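Section 4. Placing and leveling the Fjeld bench

Read this section before you move the bench off its shipping skid. The steps apply to the standard and long versions. Owners of the Ivstead wall-mount version should go to Section 6.

4.1 Choosing a location

The bench needs a hard, continuous floor. Concrete, tile over concrete, and well-supported plank floors are all suitable. Carpet and foam matting are not. The feet sink over time and the top goes out of level.

Leave 30 inches of clear floor on the working side. The rear may stand against a wall, but the feet must stay reachable with the wrench supplied in the Landimlow hardware bag.

Do not place the bench across an expansion joint or a change in flooring. If one foot stands on a different surface from the others, it will need adjusting each time the season changes.

CAUTION: The top is heavy at one end during unpacking. Two people are required to lift it.

4.2 Fitting the feet

1. Lay the base on its side on cardboard or a blanket.
2. Remove the plastic caps from the threaded inserts.
3. Thread one foot into each insert by hand. If a foot binds, back it out and start again. Do not force it with the wrench.
4. Turn each foot in until the lock nut touches the insert, then back it out 4 full turns. All feet should now stand out by the same amount.
5. Leave the lock nuts loose.
6. Stand the base upright in its final position. Do not drag it on the feet.
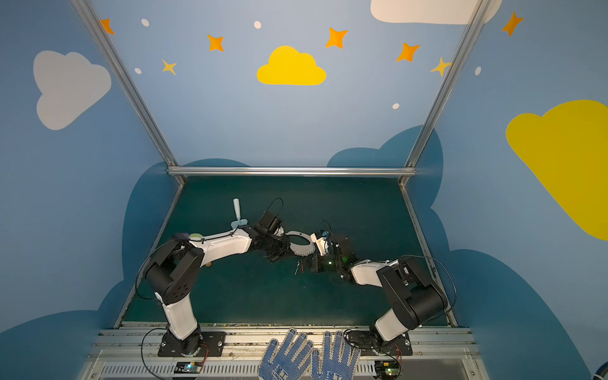
4.3 Leveling

Use a spirit level at least half the length of the top. A phone app is not accurate enough for this procedure. Check the level first by reading it, turning it end for end, and reading it again in the same spot. If the two readings differ, use another level.

1. Set the level along the rear edge. Raise the lower end until the bubble is centered.
2. Set the level across the left end, front to back. Adjust the front left foot only.
3. Repeat at the right end, adjusting the front right foot only.
4. Place the level on each diagonal. A small error on one diagonal usually means that one foot is carrying no weight.
5. Try to slide a sheet of paper under each foot. If the paper passes freely, lower that foot until it grips.
6. Hold each foot still with the wrench and tighten its lock nut against the insert.
7. Repeat the checks in steps 1 through 4. Tightening can shift a foot slightly.

NOTE: Turning a foot clockwise, seen from below, shortens it. From a standing position the direction appears reversed.

4.4 Loading

The rated load for the standard top is 200 pounds, spread evenly. Add the heaviest items first and recheck the level after each one. Vises and other clamped tools should be mounted over a leg.

4.5 Rechecking

Check the level again after the first week of use, then every 2,000 hours or whenever the bench has been moved. On plank floors, also check in September and again when the heating season ends.

If the top cannot be brought level within the travel of the feet, use Pumberg shim plates under the low side. Do not stack more than two plates under one foot. Shim plates are listed with the other spare parts in Section 9.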